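Oats, and the long way to a flat flake

2020-07-06

Six in the morning at the Dirkberg mill and the first lorry is already tipping. Noise, dust, someone shouting about a hose. Oats don't look like much at this stage. Straw, stones, a bit of barley, the odd snail. All of it has to come out before anything gets near a porridge bowl.

So, cleaning first. Shaking screens for the big rubbish, then air for the light stuff, then magnets, then a drum with little pockets that lifts out the seeds that are the wrong length. The mill took in 1,759 tonnes last season and lost a fair bit of that to the screenings heap, which goes for animal feed. A poor load can be turned away at the gate. Rarely is. Mostly they dock the price and everyone grumbles.

Then hulling. An oat wears a tight coat and a stone mill smashes as many kernels as it frees, so Dirkberg throws them instead. Spinning disc, rubber ring, bang, husk off. Too slow and half come out still dressed. Too fast and you've made expensive dust. The disc was running at 1,365 turns a minute when I visited and the operator was not happy with it, kept going back to rub a handfull between his palms.

Husks go to the boiler. The boiler makes the steam for the kiln. I liked that a lot, though I was told it's an old idea and I should calm down.

Kiln next, and this is the bit that matters. Raw oats have a fair amount of fat in them and an enzyme that turns it soapy, quickly, once the kernel is broken. Steam and heat stop it. At Dirkberg a batch takes 68 minutes from the top of the kiln to the bottom, and the smell changes on the way down: wet hay, then biscuit, then something close to toasted nuts. The Lilska mill, over the hill, runs a shorter kiln and a paler oat. Each thinks the other is doing it wrong.

Cutting, steaming again, rolling. Thick rollers gap for jumbo flakes, a tighter one for quick oats. Same kernel, different squash. Flakes come off warm and limp and have to be cooled before bagging or they sweat in the sack.

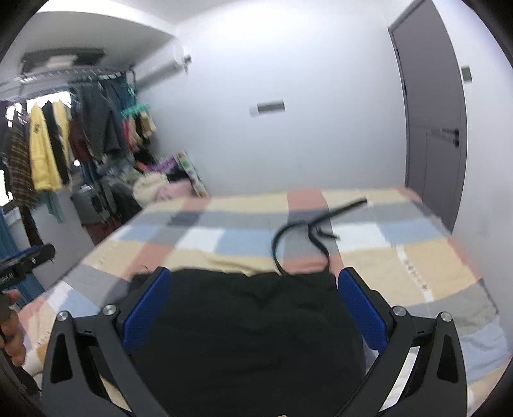
Sieving comes last, and a metal detector after it, and then a person just looking at the belt. Metal is easy. What worries them is the soft stuff, a scrap of glove, a corner of plaster, a shred of belt, which no magnet will ever find. Hence the blue. Gloves, plasters, scrapers, even the pens. Those royal-blue pads on the black jaws would jump out at you on a belt of rolled oats; the bits of white and cream bedding behind them wouldn't, and pale cloth is kept well away from the line for that reason. One old cotton apron got banned years back and is still talked about.

Bags are filled at 300 an hour on a good shift. The Oshima bagger jams when it's humid, so there's a broom handle leaning next to it, worn smooth. Most of the order goes out to bakers in Flernerdale, who want the thick flake and want it yesterday.

They'll be busiest in October, new crop in and the old crop not quite gone, two lots of paperwork. The kiln runs through the night then. I asked to come back for it. They said bring ear plugs and dont wear the white jumper.

Reader comments

"Grew up downwind of the Lilska kiln. Paler oat, yes. Better porridge, also yes."

"How do they keep barley out for the gluten free lot? Would have liked a para on that."

"We buy the jumbo for flapjacks. Holds together if you soak it a bit first."

Related reading
Pearl barley: who still eats it?
A rye harvest in the rain
What bran is for
Flernerdale's bakers on the price of flour

Contact the magazine | Copyright 2020 | Back to top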